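Why Does Every Kitchen Thing Have Its Own Shape?
By Lauri Kauppinen
For readers from seven years old
2025-12-22

Go to your kitchen and look at one shelf. A pot is round. A box is square. A cup has a little ear on the side. Who decided this, and why? In this page we will think about the shapes of kitchen things, and at the end you can try a small game at your own table.

First: what is a handle for?

A handle is a place for your hand. It has one more important job — it keeps your fingers away from something hot. When water boils in a kettle, the body of the kettle becomes very hot too. The handle is made so that it stays cooler, and the knob on the lid does the same job when you want to look inside. (Ask a grown-up before you touch anything on the stove, please.)

Handles of knives have another job. They help you to hold the knife far from the sharp part. In a knife block the blades go down and sleep inside, and only the handles stick up. A cutting board lies flat, because food should not roll away when we cut it. 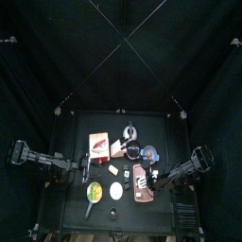
Round things and square things

Try to roll an egg on the table. It does not go straight like a ball. It goes in a curve and comes back a little bit toward you! A real egg has one end that is more pointed, and this makes it turn. It is a good shape for an egg, because in the nest it does not roll far from its mother.

A cube does not roll at all. You can push it, and it slides, and when you stop, it stops. This is why we build towers from cubes and not from eggs. Boxes of food have flat sides for the same reason. In a shop they must stand close together, and between round things there is always empty space.

So where do you put an egg if you don't want it to roll to the floor? You need something with a wall. A bowl has a high wall, and two eggs can lie in it and lean on each other. A saucer has only a low wall, but very often this is enough.
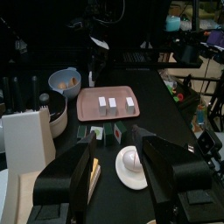
A tray is similar. It is flat in the middle, so things can stand on it, and it has a raised rim, so things that slide will stop at the edge. When you carry a tray, try to keep it level. If one side goes down, everything travels to that side.

Big handles and small handles

Some pots have a handle that goes over the top like a bridge. We can call it an arched handle. When you lift a pot by the middle of the arch, the weight hangs under your hand, and both sides pull down the same. The pot stays straight and the soup stays inside.

A cup is different. It has a small handle on one side only. A cup of tea is not so heavy, maybe 200 grams of tea and the cup itself, so a few fingers can hold it. But because the handle is on the side, the cup wants to tip away from you. Your fingers must work a little to keep it straight. You do this every day and you don't notice it.

The saucer waits under the cup. If some tea jumps out, the saucer catches it, and the table stays clean.
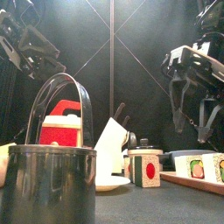

A pot with an arched handle, and a cup tilted on its saucer.

Try it at home

You need an egg that is boiled and cold, a toy cube, a plate and a plastic cup.

1. Put the egg on the plate. Tip the plate slowly. What does the egg do?
2. Put the cube on the plate and tip again. Does it move earlier or later than the egg?
3. Pour a little water in the cup and tilt it slowly over the sink. Look at the top of the water. It stays flat, also when the cup is not straight.

Draw what you saw. In my class in September one girl made 17 drawings of the same egg, and they were all different.

Words to remember

Rim: the edge that goes along the top of a bowl, a pot or a tray.
Saucer: a small plate that goes under a cup.
Level: not higher on one side than on the other side.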